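Bretico Donor Ledger, Small Shop Edition

I built this for fundraising offices with one or two people in them, and I still use it at my own desk every single day.

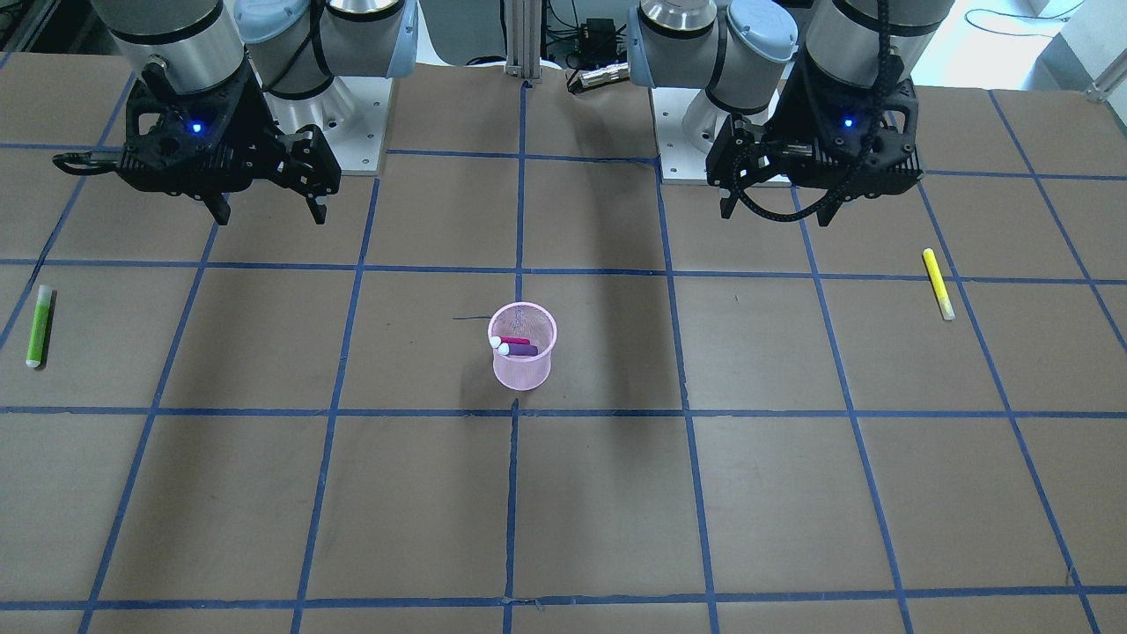
What you get

One download with a gift log, a pledge calendar and a thank-you tracker (my favorite part!). It holds up to 3,000 donor records, and you can tag people by fund, by event or by whoever brought them in. I moved 1,058 names over from our old spreadsheets on a Monday and was home for dinner.

Pledges are where I used to lose my mind, so I spent the most time there. Type in the total and the schedule and it fills in the due dates for you – monthly, quarterly, whatever your donor agreed to. Missed payments turn orange.

Price

$194 once, for up to 15 users at the same organization. Updates are included. It doesn't process credit cards, so keep whatever you use for that and import the file.

Questions?

Write to me, Priya Baptiste, through the contact form. I answer most mornings before ten, and I'm slower in August.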